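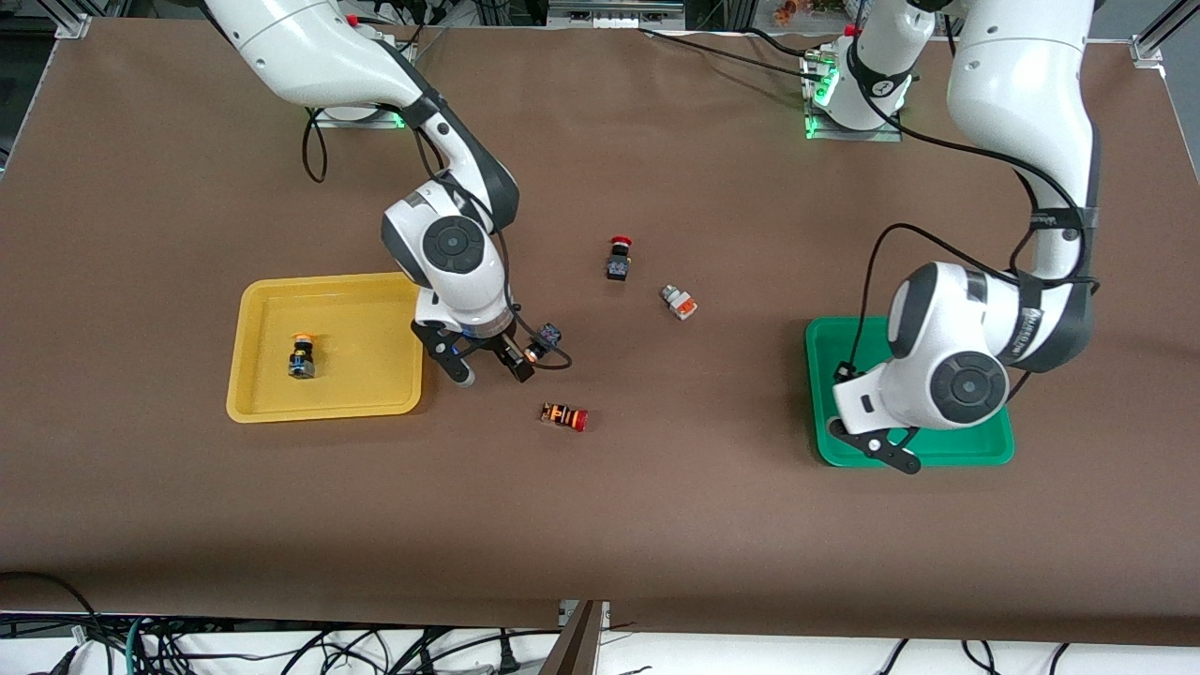

Yellow tray, green tray, and a few parts still out on the bench top.

Do shallow trays really keep a bench tidy?

I was told they would. Every workshop page says so, usually right above a link to buy a set of 64. I have 2, and I'm still not sold on the idea.

A tray does stop a round push button from rolling onto the floor. Fine. But a tray with no rule turns into a junk drawer with the lid off — you stir through it just the same.

What has worked for me, more or less:

Pick one color for parts you've checked and the other for parts you haven't. Write it on tape, or you'll swap them by February.

Stand buttons on their base if they have one. Lying down, they all look alike to me.

Skip the deep bins. I tried a Menulent one and lost a switch in it for 4 days.

A plain matte top beats a patterned one for finding small stuff. I doubted that too, until I covered mine.

Parveen Awan wrote in to say she labels every single part. Good for her. I have 203 of them and other things to do.

Updated 16/11/2025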